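Covering Your Work Table: Questions I Get All the Time

Last updated October 26, 2026

I started this page in May when my inbox filled up with the same handful of questions about work tables, the white sheets I put on top of them, and what to do when the whole thing starts looking grubby. I add to it whenever a new one comes in (so if you wrote to me and don't see yours, give it a little time!).

Why cover the table at all?

I like my tables and I'm hard on them. I cut boxes, mark parts, spill coffee, and drag things that shouldn't be dragged. My first bench from Kerkulix had a beautiful top for maybe a month. Now I put something white and replaceable over it and stop worrying.

Does it have to be white?

Nope, but I keep coming back to it. Small screws show up, pencil shows up, and the room feels brighter in winter. I tried a dark green cover from Ongart and lost so many black washers on it that I gave it away.

Should the cover reach all the way to the edges?

I leave a little of the table edge showing. If the cover hangs over, my sleeves catch it and the whole thing shifts. A narrow border of bare wood also gives me somewhere to put a clamp.

What do marks look like on a white surface that gets used?

Pretty ordinary, I'd say! Specks, smudges, little strokes, a stray line or two. I don't fuss over these until they get in the way of new ones.

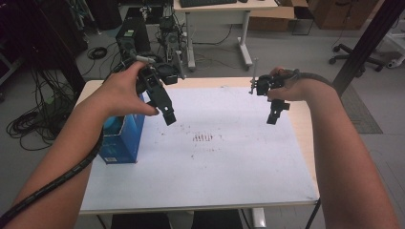
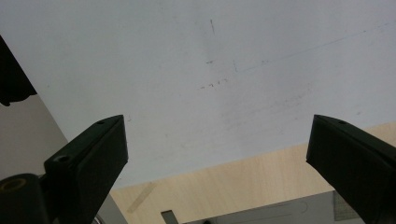

How do I get marks off?

Start gentle. A plain white eraser first, then a barely damp cloth, then a drop of dish soap on the cloth if you still need it. Go easy on paper, obviously, because it'll pill up and tear. On a coated board you can rub a bit harder, but try a corner first. I used Jokden cleaning paste once on an old board and it took the shine right off with the smudge, so I keep that one for the sink now.

Red marks are stubborn. What then?

Depends what made them. Red pencil mostly erases. Red marker usually doesn't, at least not for me, and I've stopped fighting it. Flip the sheet over if the back is clean.

Can I keep boxes on the table while I work?

One is fine. I like having a small cardboard box toward the left side for whatever I'm in the middle of. Two and I start stacking, and then I'm working in a space the size of a placemat. Everything else goes on another desk or the floor behind me.

And the cables? Mine are everywhere.

Oh, mine too. I coil the spare ones and put them down at the side, well away from my chair wheels. Coil them loosely, tie them if you have a tie, and keep the walking side of the table clear if you can. I bought a cable tray from Stastia and still haven't put it up.

Do you replace the cover on a schedule?

No, I go by feel. If I can't tell an old line from the one I just drew, it's time. I keep 4 spare sheets flat behind the cabinet, and when I get down to 2 I cut more.

Can old covers be reused?

Sure! Mine end up under paint cans, inside drawers, or wrapped around something going in the mail. Coated board can be cut down into small trays and dividers too.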